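The drawer that ate my November

I have a drawer in my kitchen that doesn't open. Well, it opens four inches, and then something inside (I've long suspected the potato masher) stands up and refuses. For years I have reached in sideways, up to the wrist, and felt about for scissors like a vet with a cow.

So when my editor asked if I'd like to spend a month sorting out every small thing in my house, I said yes before she'd got to the fee. The plan came from a booklet by Colette Marty, who runs tidying evenings above a bakery in Evosmont and has a waiting list longer than my dentist's. Her method is very simple and a bit brutal. You take one kind of thing at a time, you bring every last one of them into the same room, and you count. Then you keep what you've used since last winter.

I started with pens, thinking pens would be easy. Reader, I own 80 pens. They were in coats, in the car, in the bread bin (no idea) and down the back of the piano. I tried every one on the back of a gas bill and 17 of them worked. I'd been carrying dead biros from house to house since I was a student, and two of them had come with me from my first job at Kemero, which closed!

Buttons were worse. My gran's button tin came to me when she died and I'd never tipped it out. There were 1,035 in there, plus a baby tooth and a Vasseur coat token, and it took me most of an evening with the radio on. I kept all of them. Colette would not approve, but Colette never met my gran.

By the second week I was getting cocky and started giving advice. My friend Rafferty Hutchins made the mistake of mentioning his shed on the phone, and I was round there by ten the next morning with a flask. We found five tape measures and he was thrilled with every one of them — he'd bought each thinking the last was lost for good. He's now got them hanging on nails in order of length, and I'm told he shows visitors.

What I learned, mostly, is that I'd been buying storage instead of dealing with stuff. I had lovely lidded boxes from Rostik, a whole tower of them, and I never once took a lid off. Anything with a lid is a coffin. What works in my house is an open basket, cheap, bright, with holes in the sides so I can see what I've chucked in. One colour for things that live here and another for things on their way out. When the second one's full it goes to the charity shop, and I'm not allowed to rummage in it on the way.

Pens still creep back, mind you. I do a sweep now after supper, ten minutes, kettle on. 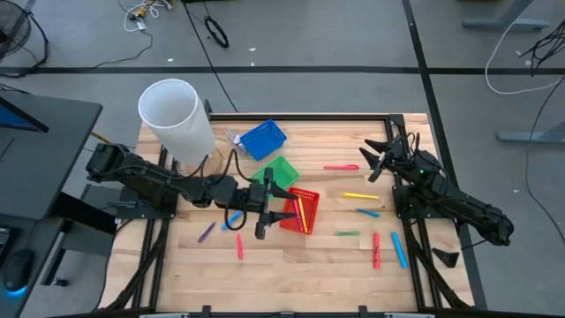
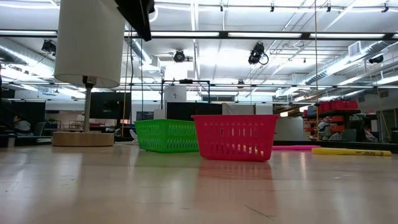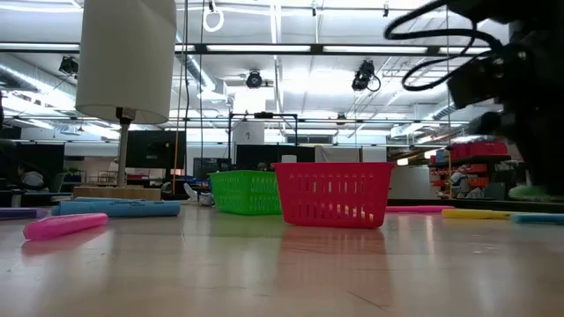

Plastic baskets, and pens or markers lying loose on a table.

Bastien Courtois wrote in after I mentioned all this in my column, to say that he'd tried the open basket business for a year and ended up with a house full of very visible rubbish. His answer is drawers with dividers, labelled on the inside edge, and he says his children can put the scissors back without being asked. I read that bit out loud to mine. They wanted to know what a divider was.

He also asked, quite kindly, whether I'd got the kitchen drawer open yet. It was the masher. It's in the second basket, under a jelly mould, and I've already been back twice to look at it.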